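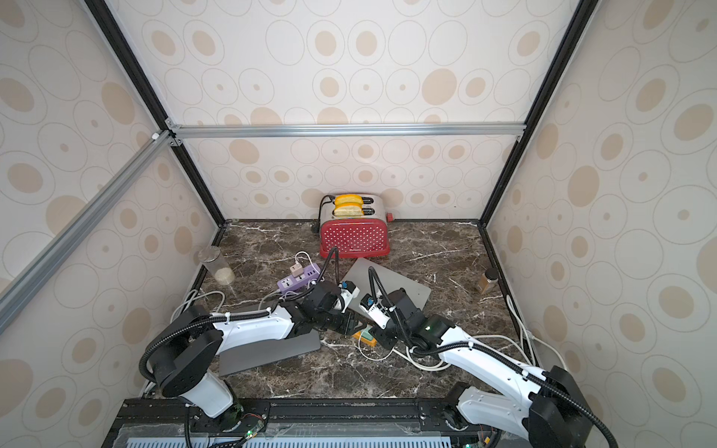
The Umari toast fault, usually called the second slice problem, was a recurring failure in a two-armed kitchen robot built by Cunance, a small automation firm. It is remembered mainly for how long it took to find and how dull the cause was.

Background

Umari was meant to handle simple breakfast jobs at a counter: load a toaster, press the lever, wait, and move the finished slices to a board. The control software came from a second company, Predum, and had already been tested on cups, sponges and jars. Toast was considered the easy one, and the original schedule gave it 10 days.

The fault

Early runs went well. Then, in April, the left arm began to freeze on its way to the toaster after the first slice had been removed. It would stop in midair, hold its position politely, and report that the job was complete. The second slice stayed where it was. If an operator pressed resume, the arm closed its gripper on nothing, carried the nothing to the board and set it down with great care.

The logs gave little help. Of 1593 recorded attempts, 270 ended this way, and every one of them was marked as a success. Cunance had been quoting the success rate to visitors for weeks before anyone compared it with the amount of toast.

Investigation

The first suspect was the gripper, which was replaced. The second was the toaster, which was also replaced. Predum blamed the wiring – Cunance blamed Predum – and a good deal of bread was used up while the two companies exchanged letters.

The cause was found by Kuldeep Kushwaha, a test engineer who had been brought in to look at a different problem. He noticed that the cable conduit along the left arm could snag near the elbow when the arm reached for the farther slot. The extra drag pushed the motor load past a limit, and the software read this as the feel of a gripped slice. From then on the robot believed it was holding toast, and nothing in the program asked it to check.

Safety findings

A report dated 15 May 2018 treated the false success as the smaller matter. Its main concern was that the arm could stop for up to 700 seconds above a hot toaster with its motors powered and no warning given. The report also noted that the emergency stop cut power to the arms but left the toaster on, an arrangement it called "incomplete."

Changes

The conduit was rerouted with more slack, and a camera check was added after each pickup. The toaster was moved to the same stop circuit as the arms. A stall longer than a few seconds now sounds an alarm, which operators have described as worse than the fault.

Later use

The term "Dubey slice," after the test kitchen where the runs took place, is still used at Cunance for any task a machine reports as finished when it has not been done. It has since been applied to several people.

Shared 10 times | 2 comments

We use cookies to remember your reading preferences. Accept | Manage settings

Contact the editors | Copyright and reuse | Back to top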